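Robotics club notebook, bottle sorting team
19 May 2019
Present: Alina Sima, Uliana Dmytriv, Cornel Crăciun, me (Horațiu)

Picked up from where we stopped last time, with the new grip settings loaded on both arms. Cornel had already redone the home positions before I got in, so we went straight to full runs. What a difference! The right arm used to swing wide of the bin and come back in a wobbly hook, and now it goes over in one clean curve. Alina made me run it again just so she could watch the elbow.

Rules for the Lestham demo, copied here because we keep arguing over them:
– every bottle starts on the table, any direction, caps on or off
– either arm may pick, but only one arm over the bin at a time
– 52 seconds per bottle is the limit, and a drop outside the bin costs us the bottle
– no touching the bin once a run has started
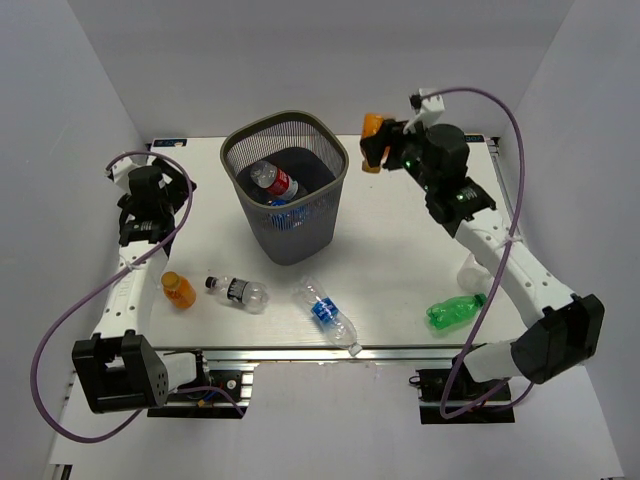 The rule about one arm over the bin is the part I'm happiest with. Uliana wrote it as a simple lock: an arm asks for the bin, gets it, lets go of it when the wrist is back past the rim. Her whole change is 46 lines and I understood it on the first read, which I can't say for my own version from December (sorry, Cornel, you had to debug that). The waiting arm still parks a bit too close for my taste. Uliana wants to try parking it near its back corner, and I think she's right.

Grip force: 300 on our scale is fine for the stiff bottles but it squashes the thin ones, and once they're squashed they fold over the fingertips and don't want to let go. Cornel tried opening the fingers in two steps, a small crack first and then all the way. Much better! I'd like to try it slower on the first step.

Also moved the release point lower. We had it well above the rim to be safe, and bottles were bouncing. Alina's idea was to let the bottle tip in on its own weight, bottom end first, and it works better than anything fancy I had planned. 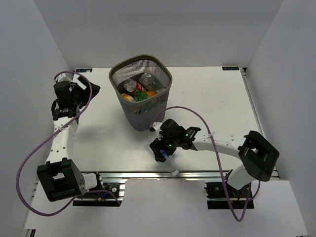 Small stuff is still our weak spot. The picker was tuned on whole bottles, so a cap by itself gets a very low score and the arm often goes for something else. Alina has 700 labeled pictures from the Vundora set and wants to add loose caps to them before we retrain. I said I'd help with the labeling on the bus.

Hose routing: leave some slack at the elbow, please, and check the ties before every session. I wrote this on the whiteboard too.

Domnica Pop wants two pages from us for the club bulletin, so I started a draft on the wrist cameras, with one of our views going on the first page.
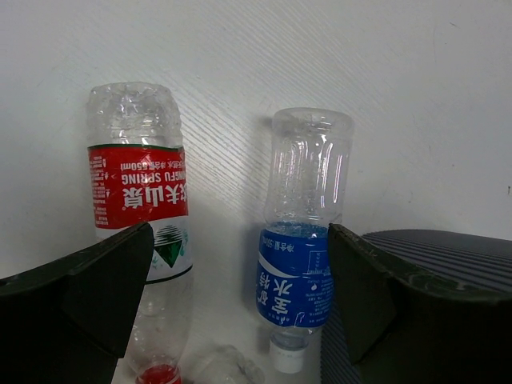 Iddale Robotics Club Bulletin, No. 46, p. 3

Main point for the draft: the labels help us more than the bottles do. Clear plastic on a white table gives the camera very little to work with, and a band of red or blue gives it a middle to aim for. Uliana thinks we could find the caps the same way, by color, and then guess where the body goes from there. I love this and want to try it first thing next session.

To do
Cornel – slower first step on release, then rerun the thin bottles
Uliana – new parking spot for the waiting arm
Alina – cap labels, then retrain
Me – finish the bulletin pages, ask Domnica how long they can be, return the torque driver to Gavrilă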